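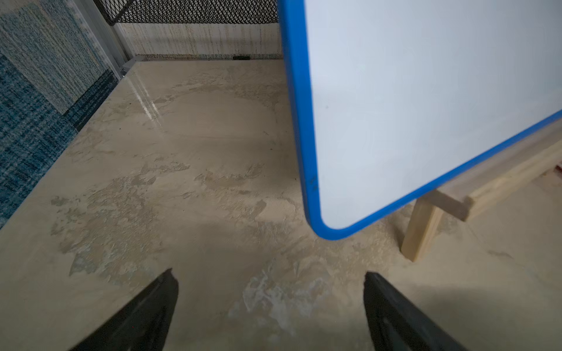 Do I need my own tools to work as a rack installer?
Bring a tape, a level and boots with a hard toe. Everything else is on the truck, including the impact drivers and the anchor drill.

Kemell Storage Systems
Pallet Rack Installer / Crew Helper
Full time, days, some overnight
Posted 2025-04-25

Short version: we put up pallet rack, cantilever and wire deck for warehouses, parts depots, a couple of grocery distributors. Work is booked out through December and we are short on hands. Hiring 5 people. Two lead installers, three helpers. Start as soon as the paperwork clears.

What you'd be doing

Unloading uprights and beams. Staging by bay. Standing frames, hanging beams, setting safety clips, shimming, plumbing, anchoring. Wire decks. Row spacers, end guards, column protectors. Load signs go on last and yes they have to go on.

Tear-downs too. Probably a third of the job is taking apart somebody else's old rack, sorting it, banding it and getting it on a trailer. Bent uprights get tagged and pulled, they don't go back in the pile.

Helpers start on the ground. Parts, clips, decks, sweeping up concrete dust after the drill. Once you can read a drawing and Jannik is happy with your anchors you go up in the lift.

Leads: you run the layout. Chalk lines, base plates, aisle widths, calling it in when the floor is out and the drawing says it isn't. You sign the daily sheet and talk to the customer. Politely, even when their forklifts are parked in your aisle.

Jobs coming up

Asavska, tire depot. Selective rack, 92 bays, plus a tear-down of the old drive-in.
Gebremichael Foods. Cold storage, so bring layers. Pallet flow lanes and a pick module. Overnight shifts on this one only.
Amum. Cantilever for pipe and bar stock, outdoor yard. Small crew, long-ish job.

Others after that, dates not fixed yet.

Hours and travel

Start is 7 a.m. at the shop, not 7:15. Most sites are a day trip. Gebremichael and Amum are stay-away, Monday to Thursday, hotel paid, own room. Travel time in the truck is paid time. Overtime after forty. Overnights pay a shift premium, Sibel can give you the rate for your grade over the phone.

Per diem on away jobs, paid weekly with your check, no receipts needed.

What we need from you

18 or over.
OK with lifting, bending, being on your feet on concrete all day. Long beams are a two-person lift, always.
OK with heights in a scissor lift. You'll wear a harness where the site calls for it.
Can read a tape measure. Fractions. We do check.
A way to get to the shop in the morning.
Leads need three years on rack and a driver's license. Helpers need neither, we'll teach you.

Nice to have: lift card, forklift card, any welding, Spanish. If your lift card is expired say so, we renew in house and pay for the day.

Drug screen before start. Background check for the Gebremichael site, thats their rule for everybody who goes in the building.

What you get

Health and dental after sixty days. Paid holidays. Boot money, $200 a year, first one on your first check. Hi-vis, gloves, glasses and hard hat supplied. Ten days off in year one, please not all in the same month.

Helpers get a pay review at six months and again at twelve. Three of our four current leads started as helpers, Bastian Meinecke included, and he now does all our site surveys.

How to apply

Call or text the shop and ask for Sibel Akgül. Or walk in, weekdays before 3, side door by the loading dock. Front door sticks. Resume is fine but not needed for helper jobs, just tell us where you worked last and who we can call.

If you want to email instead, put RACK and either LEAD or HELPER in the subject line. Dayana Usuga reads those and she will answer, usually same day, give it two when we're mid-install.

Leads will get a walk-round with Torben Wendt, a page of drawings to talk through and some questions on anchors and out-of-plumb limits. Figure on an hour. Helpers get a shorter chat and then a half day with a crew, paid, so you can see if you like it. No hard feelings if you don't.

A few things people ask

Is it seasonal? No. Year round.
Can I do just weekends? Not right now. Maybe later in the year for tear-downs.
Do you hire subs? Yes, insured crews of two or more, different form. Ask Dayana.
Do I have to shave for the cold store? No, but a beard net goes on over the pick module. Same for hair.
Can my brother apply too? Sure. Seperate applications please, and you might not be on the same crew.

Open until all five spots are filled. We'll take the post down when that happens, so if you can read this, call.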